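Gromix has opened orders for its Skosis gripper kit, a two-finger hand with printed fingers meant for small pick-up jobs on a tabletop. The first 207 kits ship in November.

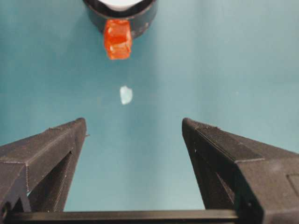
Does the kit come with spare fingers?
Each box includes 3 pairs, and more can be ordered separately.

Man-sik Song, who runs support for the kit, said setup takes 17 minutes - most of it spent on the cable. Gromix will take returns for five weeks after delivery.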